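Trukine tidal mooring project – progress report for July

Dear Margarida, it has been a busy and mostly happy month for all of us, and I'm glad to finally sit down and write to you.
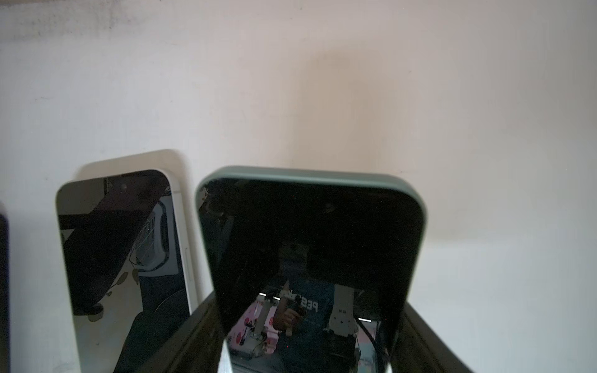

The anchor trials are finished, and all 4 lines held through the spring tides with less wear than Fiachra had feared. Ketsara is still working through the load readings – there are a good many of them – and hopes to send you her tables shortly. The cable permit is running late, I'm afraid, so we'd like to move 17 days of boat time into the fall, at no extra cost to the grant.

With warm thanks,
Kelly Stockdale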